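Gerine kitchen manipulation study: FAQ

Last updated 2022-05-09. Short answers, we're mid-revision so expect gaps.

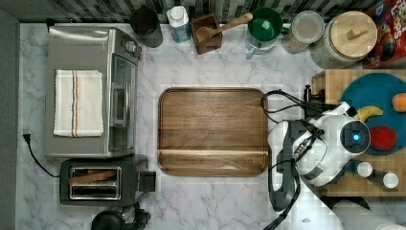
Angus Katene wrote in to ask why we bother with a real counter when the simulator gives you as many runs as you like before lunch. Fair point, and he wanted to know if the ranking of methods would change at all if we'd stayed in sim. It did, see below.

What is Gerine?
A way of picking which demonstrations to train on. You record a pile, Gerine scores each one by how much the policy's mistakes drop when it's kept in, then throws out the worst.

How many demonstrations?
3000 in the pool. Best result used 600 of them. Going lower hurt, going higher didn't help much and training took ages.

So is less data better?
No. Less bad data. A random 600 did worse than the full pool on every task.

What did the ranking do in sim?
Porkuteo (our baseline) came top in sim. On the real arm it dropped behind Gerine. We think it's contact, the sim is too forgiving when the fingers brush a rim. Not proven.

How many tasks, how many trials?
18 tasks, 50 trials each, per method. Same start positions for every method, order shuffled.

Is clutter part of the test?
Yes. Early version had a bare table and the scores were flattering. Toasters, jars, cups and so on stay on the counter now and knocking any of them over is a fail, even if the item ends up in the right place.

Real food?
Toy fruit for the pick and place tasks. Keeps its shape over repeated grasps, so yes, soft or bruised fruit is untested. Don't quote us on peaches.

Who decides a success?
Two people watching seperately. If they disagree it's a fail.

Does it work on other arms?
Don't know. One arm type only so far. Prenodis lab is trying it on theirs, ask again in the autumn.

Can I have the code?
Scoring code yes, it's in the Ouazzani repository under the tools folder. Demonstrations not yet, the file format is a mess and were still fixing it.

I get different scores each time I run it
Set the seed. Also check you're on the new config, the old one shuffles twice.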